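Bawa Hand-Held Gripper Kit: Set-Up Guide
Section 2. Planning and Budgeting Your Station
By Nana Opoku, with notes from Güven Akyol
10 min read
August 21, 2024

You've decided to collect demonstrations by hand, and we're so glad! This section covers everything you should settle before you place an order: the room, the table, the gear, the spares, and the money. Unboxing and charging are in Section 3, so if your kit is already on the floor in its carton you can skim the first part and start at 2.3.

Have a tape measure, a notepad, and whoever signs off on purchases close by. Most teams get through the planning in one afternoon.

2.1 Decide what you want to teach

Start with the tasks. It's tempting to open the catalog first (we do it too), but almost every line of your budget depends on what the hands will be doing.

1. Write a list of the tasks you want to record in the first round. Use plain sentences: "wipe down a bag," "fold a towel," "put the cup on the shelf."

2. Next to each task, write whether it takes one hand or both. If even one task needs both, plan for a pair of grippers from the start. Adding the second gripper later means redoing the calibration for everything.

3. Mark the tasks that use soft things such as cloth, straps, or bags. Soft items are wonderful training material and they are harder on fingertips than people expect.

4. Cross off anything you can't reset quickly. A task that takes 15 seconds to do and 5 minutes to put back will eat your whole labor budget.

5. Keep the list. You'll need it again in 2.4.

Note: A short first list is fine. Güven's favorite advice to new teams is to pick 2 tasks, record them well, and spend what's left after looking at the data.

2.2 Choose the room

You don't need a dedicated lab. A corner of an open office works beautifully, as long as you can work at the table from a comfortable position and your elbows have somewhere to go.

1. Pick a table first and then find a place for it. A plain top is ideal. It should stay put when someone leans into a two-handed pull, so try that before you commit.

2. Walk all the way around it. If you have to turn sideways anywhere, move the table or move the furniture.

3. Check the light at the hours you plan to work. Big windows are lovely to work beside, but a bright patch sliding over the tabletop will change your footage through the day. Put blinds on the budget sheet now if you'll want them.

4. Look at the floor too. Polished floors throw ceiling lights back up into wide-angle cameras. That's perfectly usable, only be aware of it when you choose camera exposure in Section 4.

5. Find your outlets, and measure from the outlet to the table along the route the cable will really take. Add slack.

6. Choose a spot for the session timer where the operator can glance at it without turning. The near corner of the table is the usual choice.
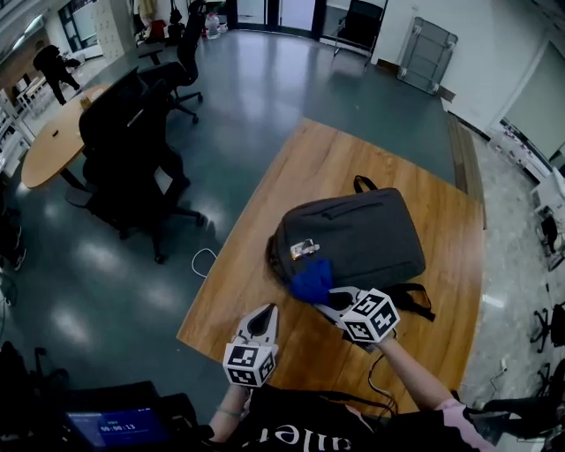 Leave the everyday clutter of the room alone, by the way. Chairs, shelves, and people walking through in the background are good variety for most training sets, and clearing it all out costs time you could spend recording. What you do want under control is the tabletop and the space your arms sweep through.

CAUTION: Keep charging cables and extension cords out of the operator's footpath. A person holding a gripper in each hand can't catch themselves on the table. Budget for cord covers if your outlet is across a walkway.

CAUTION: Don't set up at the edge of a step or raised floor if operators will be shifting from side to side. Give yourself a clear, level area to stand or sit in.

2.3 Build the equipment list

Now the fun part! Go through the groups below in order and write down a quantity for each. Prices change, so get current quotes for every line and write the quote's expiration date next to it.

1. Grippers. One pair per station for two-handed work. If you plan to run 2 stations side by side, buy both pairs in the same order so the fingertips come from the same batch.

2. Marker cubes. One for each gripper, plus one spare for each station. Printed faces get scuffed, and a scuffed face is a lost session. Order the spares with the same marker set, and check the ID numbers on the packing slip against the order.

3. Cameras. One for each gripper and one worn at the head. Match the lens type to the profile in Drastel before buying. If your lens isn't on the Drastel list, write to us first. We've added several at the request of users and it usually goes smoothly.

4. Storage. Teams underestimate this every single time. Record one practice take of your longest task, look at the file size for all the cameras together, and multiply by the number of takes you want. Then buy double. You'll want a second copy of everything.

5. Timer or small display. Any one that can be read at arm's length will do, including an old tablet.

6. A computer for checking recordings. It can sit on a separate table nearby. It doesn't have to be new, but it does have to play back every camera at the same time without stuttering.

7. Seating. If your operators will work sitting down, borrow three different chairs for a day and let people choose. Armrests that bump the table are the most common complaint.

8. Task props. Here's where you can save real money. Use what you already own: an old backpack, cleaning cloths, cups, a water bottle. Thrift stores are terrific for this.

Note: Buy props in contrasting colors where you can. A bright cloth against a dark bag is much easier on the person who has to review the clips later.

Note: If you already own the Plundine table frame, it fits our grippers' parking stand with no adapter. Leave the adapter off your order.

2.4 Plan the consumables

1. Take out the task list from 2.1 and count how many tasks involve fabric, webbing, or zippers.

2. For every one of those, add one spare set of fingertips to the first order.

3. Add wipes for the fingertips and lens cloths for the cameras. Lens cloths vanish. Buy a pack of 10.

4. Add duplicates of any prop that changes as it's used. Cloths stretch and fade, and you'll be sorry if the only blue one you have goes missing halfway through a data set.

5. Label a bin for each task and store its props together.
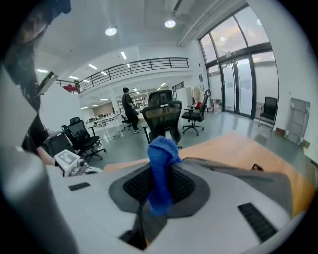 Once the bins are labeled, put the replacement dates on the team calendar. We like to check fingertips at the start of each month and order in batches, which saves a good bit on shipping. Clarnano ships fingertip sets from stock, but marker cubes are made to order, so ask for a lead time when you request your quote.

CAUTION: Do not mix worn and new fingertips on the same gripper. The jaws will close unevenly, and the width reading will be off.

2.5 Budget for people's time

Equipment gets all the attention in a proposal, and yet operator hours are usually what a reviewer will ask you about. Do this before you submit anything.

1. Record 5 practice takes of one task with the person who will do the work. Don't use your fastest colleague.

2. Time the whole cycle, from the start of one take to the start of the next, resets included.

3. Multiply by the number of takes. Add breaks. Arms get tired holding grippers out over a table, so schedule a 10-minute rest in every hour and put it in the budget as paid time.

4. Add hours for reviewing. Someone has to watch the clips and throw out the bad ones.

5. Add one training session per new operator.

Nana's note: I left reviewing out of my very first plan. We had drives full of lovely recordings and no one with the hours to open them. Please write that line in, even if the number is a guess!

2.6 Put the order together

1. Sort your list into "needed on the first day," "needed in the first month," and "nice to have."

2. Order the first group now. Hold the second until you've finished one full day of recording, when you'll know a lot more about what you're short of.

3. If your funding year ends in January, ask for the whole quote at once and request split delivery. We're happy to set that up.

4. Send the list to a second person and have them read it against Section 2.3 line by line.

5. Check that the delivery address has someone present to sign. The kit ships with batteries and can't be left at a door.

6. File the quote, the packing slip, and the marker ID numbers in one folder. Warranty requests need all of them.

Note: Keep the cartons for the first 15 days. Returns have to come back in the original foam.

When the order is in, go ahead and set up the table and the timer while you wait. You can practice resets bare-handed, and it's surprisingly good training. Continue to Section 3 when the kit arrives.

Related sections
Section 3. Unboxing, Charging, and First Power-On
Section 4. Camera Exposure and Lens Profiles in Drastel
Section 5. Calibrating a Two-Gripper Station
Fingertip Care and Replacement
Using the Parking Stand with a Plundine Table Frame
Blank Budget Sheet for One Station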